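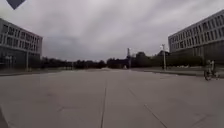 The Long Life of a Slab

By Milagros Segura

Concrete starts to crack before anyone walks on it. It shrinks as it cures, and a large slab will split somewhere. Builders decide where by leaving joints.

The public square in Kurton was poured in May, 31 years ago, and the city has kept a file on it ever since. The file lists 210 repairs. Most are small: a chipped corner, a joint cleaned out and sealed again, a patch where a delivery truck leaked oil. Only 18 involved taking out a whole panel.

Joint sealant causes most of the work. It dries out and pulls away from the sides, and then grit gets in. On a hot day the panels expand, the grit has nowhere to go, and the edges break. In a cold winter, water does the same job from below.

Kurton used to reseal only where people complained. Now a crew walks the square every spring with a putty knife and a can of marking paint. Last year they replaced nearly 1000 feet of sealant in a week, working early so the shops could open on time.

Stains are a different matter. Pressure washing takes off the surface paste and leaves the slab rougher, so it holds more dirt the next year. The city tried it twice in the first decade and stopped. The crew now uses a stiff broom and mild soap, and the older marks stay.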